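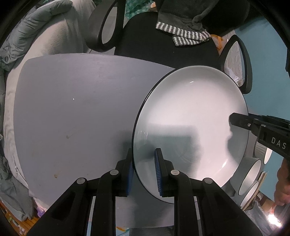
Figure 3. Rim grasp on a plate with the left hand-held gripper. The plate stands tilted between the two ridged pads; the right gripper approaches its inner surface.

3.2 Gripper Construction and Tableware Trials

The grippers were assembled and adjusted in a home workshop in Hernmont, with no access to industrial fixtures. Each unit is held by its handle, and the operator does the work of the arm. This let us settle the finger geometry before committing to a mount on the Frota arm, whose wrist flange was still being machined in August.

The fingers are dark angular linkages turning on screw pivots, with a blue ridged rubber pad on the inner face of each (Figure 3). An earlier version used flat pads cut from sheet stock. On glazed tableware these slid along the rim when the plate was raised at an angle, and the grasp had to be repeated. The ridged pads were fitted after the first week and kept for all trials reported in this section.

Plates and bowls were chosen as the test set. A plate gives a thin edge and a wide, glossy inner surface, and its weight sits well away from the point of contact. When one gripper holds it by the lower rim, as in Figure 3, any play in the pivots appears as a slow rotation of the plate between the pads. Kratochvíl proposed using this rotation as a check on assembly. A unit that let the plate turn was taken apart and its pivot screws reset before it was used again.

Trials were run in pairs. The left gripper took the rim and brought the plate upright – the right gripper then closed on a second point or steadied the inner surface. Each operator completed 24 lifts per session, with a 90 second limit on each lift. Vanhove and Seixas ran the morning sessions and Berrada the later ones. Lifts in which a pad touched the table before reaching the rim were kept in the data and labeled separately.

Lighting was left as it was found in the room. Reflections on the glaze move with the plate and can be mistaken for its edge by a simple contour method. A black rim against a white interior gave a usable boundary in most positions, and we did not apply any matte coating. Bowls resting on their sides were harder to separate from one another when their rims overlapped.

Pad wear was inspected every Thursday. After 3000 closures the ridges on the left unit had rounded slightly at the tip, where rim contact is most frequent. Both pads on that unit were replaced. The effect of pad wear on slip is treated in Section 3.3.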